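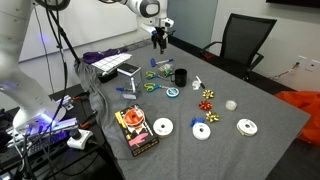
Do Fans Really Run the Show? Tag Comments and the Second Season of Gajewski

Our media studies group was told that viewers "steer" the shows they watch. I doubted it. People who post a lot like to believe the writers are reading, and the writers' publicists like them to go on believing it.

I picked Gajewski, an audio drama with two seasons, and collected 1,348 posts from its main tag. I stopped in November, before the bonus episode. Every post got one label: joke, fan art, quote, theory or complaint. Jokes won by a mile.

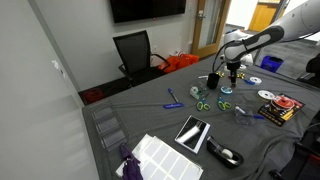 Begoña Zabala
Student, second-year media studies

Of the theories, 26 guessed something that later happened in the story. That sounds like a lot until you read them. Most say Pilla will betray the crew, and Pilla is introduced stealing from the crew. I threw those out. Only five were left that I would call a real guess, and I can't show that a writer saw any of them.

The Fokasano ship name is the one case that made me pause. Fans used it for months and then a character said it out loud in the finale. Fine, somebody on staff had seen the tag. Borrowing a nickname is a long way from changing a plot.

One weak spot: I labeled everything myself. Hugo Cuesta relabeled a small batch and we disagreed mostly on jokes versus complaints, which in this fandom are often the same post.

Comments

Hazel Delacroix: You left out private servers, where most of the theories live now.

Wian Engelbrecht: the pilla betrayal was NOT obvious, i cried

Related
Who Keeps the Nosholm Wiki Going?
Reblogs Without Tags: A Short Study
Florencio Pastor on Live Recaps

Contact the department | Copyright the authors | Back to top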